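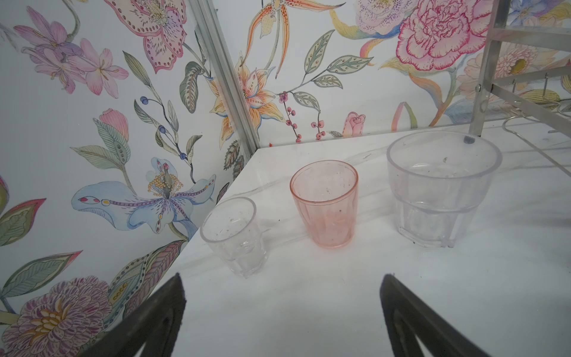 Vikas Srivastava replied to ask if the club's arm can nest three cups yet, or if we're still "at the philosophical stage". Fair question. Short thread.

The task, set by Jeptoo Mbwambo in April: small cup into the middle one, both into the big one. No human hands. A toddler does it for fun. We have had 16 sessions.

Clear plastic was my idea. I would like that struck from the minutes. Fernodari (our code, named after a typo) is fine with the pink cup and treats the clear ones as a rumour.

We've recorded 300 practice runs with one of us steering. You learn a lot about your friends from how they steer. Jeptoo is careful. I am apparently "a wasp in a jar".

Trained on the first 200 and it learned to reach for a cup, stop just short and think about its life. Trained on the lot and it reaches with confidence — slightly to the left.

Keson meet is on Sunday. Altmont are bringing an arm that stacks, unstacks and, I'm told, tidies up after itself. We are bringing biscuits.

Current plan is to slow the grip right down and stop retraining the night before. I have said this before 2 meets already.

Vikas, to answer you: philosophical, with some movement.

Contact the club | © Fernodari team | Back to top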